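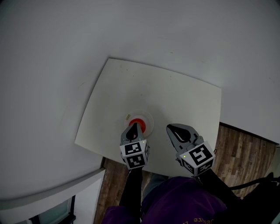 A red-orange piece on a clear round dish, set on a square cream board.

Small parts get lost on white worktops. A cap, a bead cup or a thimble-sized lid that rolls off a pale surface onto a dark floor can take longer to find than the job it was meant for. The usual remedy is to put a board under the work and a dish on the board, and the stationery and craft suppliers have noticed. Skostine now lists boards and dishes as a single range, Wistura sells the dishes alone, and Grollero has been making square boards for model builders since well before either of them.

The arrangement has two layers, and each one does a separate job. The board defines the work area and takes the wear. The dish holds the part. Most people who buy only one of the two end up buying the other.

Start with the board. Square is the common shape for bench work, and slightly rounded corners are worth asking for. A sharp corner catches sleeves and chips first. Color matters more than the catalogs suggest. A pure white board on a white table disappears at the edges under overhead light, and people set parts down half on and half off it. Cream is a modest shift in tone, but the eye picks up the border without effort, and strong colors still stand out against it. Dark boards are good for pale parts and poor for nearly everything else, and they show dust.

Placement is a matter of habit. Some users push the board well back. Others let one side hang over the front of the table so the wrists can come in lower. The overhang is comfortable, but it costs stability. A board that projects past the table should be heavy enough to stay put when pressed at the free edge, and the dish should sit over the supported portion. Khổng, a small workshop that builds benches for repair schools, sets its limit at one fifth of the board's depth and scribes a line on the underside to mark it.

Marks are unavoidable. Gray smudges from graphite, rubber and metal show early on a cream face and then stop being interesting. A damp cloth with a little dish soap lifts most of them. Abrasive powder will remove the rest along with the finish, after which the board marks faster than before. The same applies to a white tabletop, where fine scuffs and dark specks build up in the areas that see the most sliding. Wiping outward from the center keeps grit from being dragged under the board.

The dish is the simpler purchase and the easier one to get wrong. A clear dish lets the board color show through, so a bright part keeps its contrast. A light frosting cuts glare from ceiling lamps at some cost in clarity. The rim should be thin and low. A tall rim holds more but forces the fingers to come in from above, and rounded glossy parts are hard to grip that way. With a low rim the part can be approached from the side and pressed against the dish before it is lifted.

Rounded parts deserve their own note. A domed cap laid on its side will travel with very little encouragement, and a smooth dish offers almost no friction. Place it open side down if the shape permits. Keep it at the center, where it has the full radius of the dish to wander before it meets the rim. Steady the dish before reaching for the part, or the two will move together.

Labels belong near the rim. A small yellow sticker is easy to find and leaves the middle clear. Put it on the underside if the dish is washed often, and check that the print still reads through the frosting. Small stickers run out of room quickly, so a short code and a written list work better than a full part name.

Wistura's dishes come in packs of 20, which is more than a single bench needs and a sensible number for a classroom. They nest, but frosted surfaces scratch each other when stacked dry, and a sheet of paper between them prevents it. Skostine sells its dishes in packs of 2 with the matching board. Grollero leaves the choice of dish to the buyer and supplies only the board, with a card of cleaning instructions in the box.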